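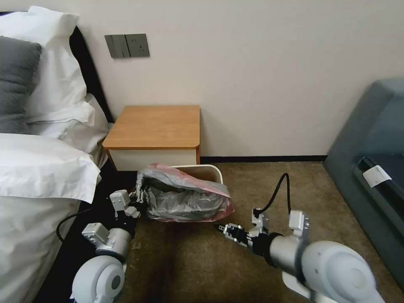 Bin, nightstand, bed

From: Nazmiye Duman
To: Keltgate Readers list
Date: 12 Mar 2021
Subject: Re: The Pallar Crossing - who has finished it?

Hi everybody,

I finished it last night, well past the time I should have been asleep, and I have a lot to say (sorry in advance!). First, what Erdem wrote to the list:

> I'm on chapter 7 and I'm stuck. The writing is lovely but I can't keep
> the two sisters apart, and the letters in italics keep pulling me out
> of the story. Does it pick up? I saw a pile of five-star reviews and
> now I feel like I'm reading a different book from everyone else. Also,
> is anyone else's copy missing the map?
>
> Erdem

Erdem, keep going at least until the ferry. I felt the same way for the first hundred pages or so and I even put the thing down for a week and read a cozy mystery. Then the older sister gets on the ferry at Hirkent with somebody else's suitcase and I was gone, I did not look up again until my tea was stone cold. The trick with the sisters is that the older one never uses the word "home" and the younger one can't stop using it. Once I caught that I could tell who was talking from the first line of any chapter.

The map is in the hardcover only. My paperback doesn't have it either and I drew my own on the back of an envelope, which came out looking like a potato with rivers.

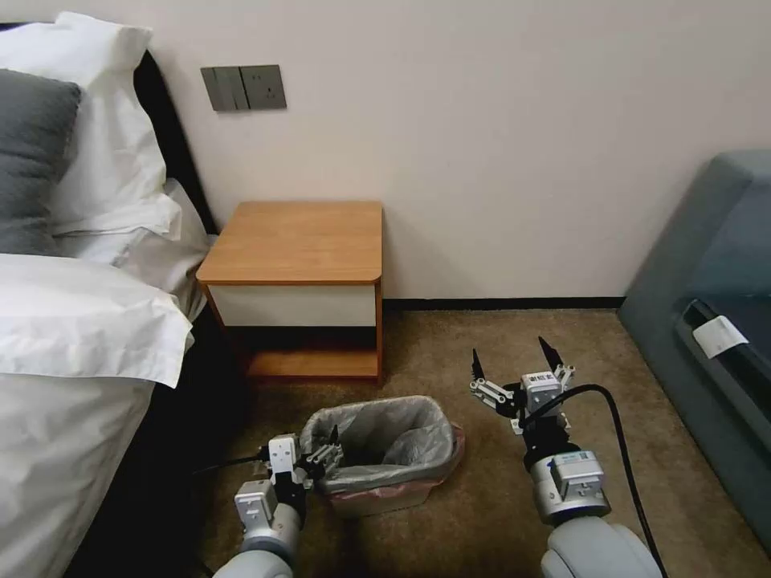 Do you have to read the first book before this one?
It stands on its own, but the uncle's scenes mean more if you already know what he did in the first book.

Now the part I want to argue about - the ending. I've seen reviews calling it rushed and I don't agree at all. We get almost 700 pages of people failing to say one simple thing to each other, and then she says it in a single line on a train platform and the author just lets it sit there. I cried, and I am not a crier with books. What I would have cut is the business with the lawyer and the lost deed. It goes on forever, it's the same conversation three times, and the lawyer talks like he swallowed a newspaper.

I did post a review on the library site and gave it four stars. It got bounced the first time because their limit is 3000 characters and I had gone over (of course I had). I trimmed it to 2329 by taking out most of my complaints about the lawyer, so now it reads a lot nicer than I meant it to!

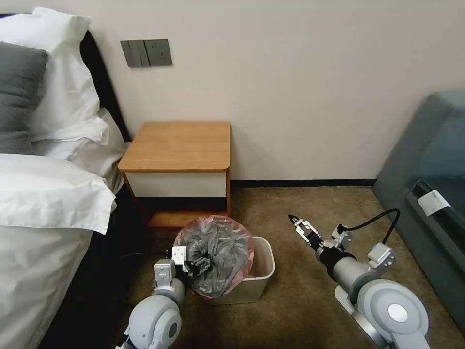

The letters in italics I ended up liking, by the way. I skimmed them at first and then had to go back, because the one from the aunt, early on, tells you exactly who sold the boat. I missed it completely. If you're impatient like me, at least read the aunt's letters properly and skim the cousin's, he mostly writes about the weather and his knees.

For our April pick, can we please do something short? I'd vote for a story collection or one of those skinny novels you can get through in an afternoon. I have a couple of ideas but I'd like to hear from the people who never post. Send me titles by the end of the month and I'll put the list together like last time.

And if anyone has the hardcover, could you scan the map for Erdem and me?

Nazmiye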